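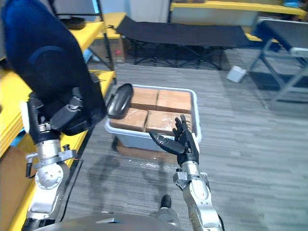 Bench notebook, Relwood cell — July 30, 2026

Block task, teleop, day two of trying to get clean demonstrations. Written up by me (Shiela) between batches, so excuse the order of things.

The task as agreed with Rizal: four brown blocks start in the light gray bin, two rows of two, bin up on a cardboard box. Operator drives both arms from the headset. Left hand steadies the bin at the upper left corner, right hand goes in, takes the front right block, brings it out and sets it down on the carpet to the right. Repeat until the bin is empty. A child of three would finish it while also eating something. We budgeted the whole day.

Target was 50 episodes. We have 41 that I would show to another person.

Approach

Open hand, fingers up, thumb out to the left, coming in low past the front right corner. Yesterday Anel was closing the fingers early, while the hand was still traveling, and then opening them again over the block. It looks natural from the operator's chair. It's murder in the data, where you get a little clap in the middle of every reach, and the policy learns the clap. The first model we trained on those episodes applauded the bin and went home.

New rule: hand stays open until the palm is past the rim. Anel hates it and is already better at it than I am.

Packing

The blocks are packed tight against each other and this is the whole difficulty. There's no gap to get a thumb into. What works from the headset:

1. Come down on the front right block with the fingertips on its near face.
2. Pull toward the rim until it shifts. You'll feel nothing, there's no force feedback, so watch the top edge.
3. Thumb into the gap. Close slowly.
4. Lift straight up before going sideways. Going sideways first drags the bin, and the bin drags the box.

Step 2 is where episodes die. Pull too softly and you're stroking a block. Pull too hard and the left hand loses its corner and you get to chase the bin. After the first block is out the other three are easy, and all three operators speed up at that point without noticing. Hafiz plotted hand speed for the morning batch and you can tell to the frame where we each thought "well, that's the hard one done." Asked everybody to hold the same pace throughout. Everybody agreed. Nobody did it.

Left arm

Two ways of using the left hand and we need to settle on one. Mine: hover just above the corner, touch down only when the right hand starts to pull. Rizal's: clamp the rim from the beginning and never let go. His is steadier. Mine leaves the rim visible to the head camera for longer, and I like it better, which I admit is not an argument.

Mixed the two this morning by accident (Rizal took over after me and I forgot to say anything). So batch A has both styles and should be split before anybody trains on it. Hafiz, please tag by operator, then ask me about the ones marked SC/RK, those are handovers and the style changes partway.

For the afternoon we go with the hover. Rizal has lodged a protest, recorded here as requested.

Sleeve

Fabric cover on the left arm hangs loose over the joints, and whenever the elbow comes in close it billows a bit into the head view. I've stopped taping it. Tape lasts a few episodes and then there's tape in the view as well. Widad is going to sew in a drawcord. Until then, keep the elbow out wide, and if it flaps across the bin during the grasp, throw the episode away.

Lag

Delay between headset and arm measured at 98 ms before lunch with the new Drokar link. That's good. It was good enough that I stopped waiting for the hand to catch up and started driving it like it was mine, and promptly put a finger into the rim. No damage. Paused, checked the knuckles, carried on. Noted so that somebody else can feel superior.

The old Lau link is still in the rack as a spare. Don't use it for collection, even if the new one drops. Mixed delays in one batch are worse than a short batch.

Powder

White powder on the carpet in front of the box. Left it where it was for the morning so that all the episodes match. A policy that has learned to find the bin by the powder would be a very embarrassing thing to demo to Darkex, so for the afternoon we vacuum, shift the box a hand's width, and collect again. Same thinking for the cots and the yellow shelving in the background: from tomorrow we turn the robot between batches so it doesn't always have the same furniture behind the bin.

Also the blocks. They have faint white scuffs and I'm fairly sure I could tell the four apart by now, so a network certainly can. Shuffle positions at every reset. Any order. Don't have a system, people's random orders are always a system.

Resets

Resets take longer than episodes. Person doing resets has to step in, repack four blocks square, step out, call "clear." Arms on hold the whole time, operator's hands off the triggers. I want this said out loud each time, even at the end of the day when it starts to sound like a church service.

We lost 8 episodes to bad resets, mostly a block left proud of its neighbors so the first grab was easy. Those look like beautiful demonstrations. They're useless, they teach it a task we don't have. If you're resetting, push all four down with a flat hand and look along the top.

By hand vs. headset

Tried kinesthetic teaching for comparison before lunch: Widad moving the right arm around by the forearm with the motors slack, me holding the left. Smooth reaches, much smoother than anything from the headset. But two problems. The fingers can't be posed while you're also carrying the arm, so the grasp has to be added afterward and looks it. And both of us are in the head view the entire time, leaning in like people trying to get a sofa up a staircase.

Might still be worth it for the approach only. Record the reach by hand, replay it with us out of the way, grab the camera stream on the replay. Anel thinks the replay will drift. Anel is usually right about drift. Will try a short batch when there's a spare hour.

Operator notes

Twenty minutes in the headset, then swap. I went over and the last few were sloppy, hand coming in tilted and the thumb catching the neighboring block. I kept telling myself the next one would be tidy. If you find yourself talking to the thumb, swap out.

Rizal leans to his left when he reaches. The robot doesn't mirror his torso, so all that happens is his view and his hand disagree and he corrects at the last second. Put a mark on the back of his chair. He says he doesn't lean. We have the recording.

Keep failures if the recovery is good. Slipped block, regrasp, out it comes: keep, tag "recover." Slipped block, thirty seconds of panic, block wedged upright: delete, and go get some water.

To do

Hafiz: split batch A by left-hand style, drop the bad resets, check timestamps on the handover episodes.

Widad: drawcord for the sleeve. Something flat, no toggles, the toggle will end up in a joint.

Anel: write the open-hand rule on the whiteboard in letters Rizal can't claim he didn't see.

Rizal: draft of the September plan, with the bin at two heights. Also a second kind of block, please, something without corners. I'm starting to dream about corners.

Me: afternoon batch, hover style, then back up both drives before I leave. The drive labeled FULL isn't full. The one with no label is.

Added later: vacuumed, box moved, first two afternoon episodes in. Left hand held the corner both times. Rizal watched both and said "hm."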